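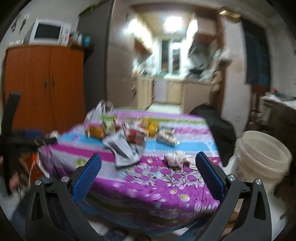

2 min read

Why Do Some Colors Look So Cheerful Together?

Think about a striped tablecloth with magenta, pink, lime green and light blue in it. It almost hums, doesn't it? Now think about a plain gray one, and you will probably feel a little quieter inside. Same table, same soup, and yet a very different lunch!

Color begins with light. Sunlight looks white to us, but it is really a great big mixture of colors all traveling together, and you can see them spread out whenever a rainbow appears after the rain. When light lands on a piece of cloth, the dye in the cloth soaks up some of those colors and bounces the others back. The ones that bounce back reach your eyes -- and those are the colors you see.

At the back of each eye you have tiny parts called cones. Most people have 3 kinds. One kind is best at noticing reddish light, one likes green, and one likes blue. Your brain takes the messages from all of them and mixes them up, a bit like a cook stirring a pot, until out comes orange or turquoise or purple.

So why the humming? Some colors are very different from each other, like pink and green. Put them side by side and each one makes the other look brighter. Painters have known this trick for hundreds of years, and so have people who print cloth.

My friend Perla Esquivel, who teaches art in Bremby, has a nice way to try it. Cut 2 small squares from the same pink paper. Lay one on green paper and one on red, then stand back and look for a while. Do the squares still seem to match?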